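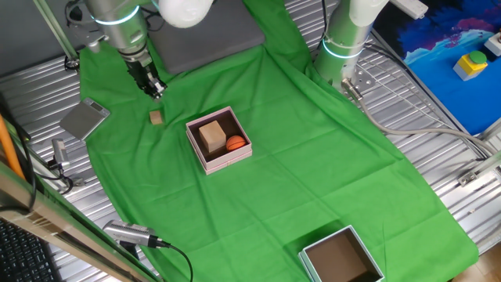 Wevano Kids - Issue 30 - page 5

Why Cloth Wrinkles

Cloth is made of threads, and threads are made of tiny fibers. When you fold a shirt, the fibers in the fold bend.
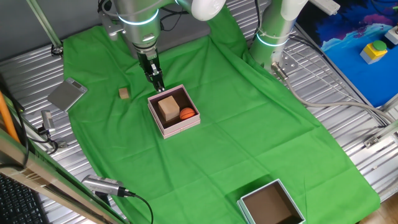

Fold lines in green cloth.

Some bends stay. Water lets cotton fibers slip into new places, and they hold there as they dry. Wool springs back better. 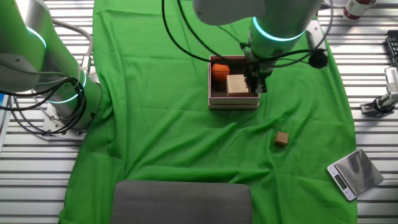
Wrinkles are easiest to see in side light. Each one has a high part and a low part. On the green cloth, the low parts look darker - they are in shadow.
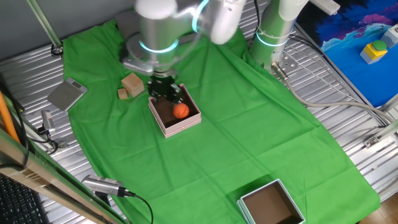 How Ironing Works

Heat and steam loosen the fibers. The iron presses them flat.

By Debora Cocco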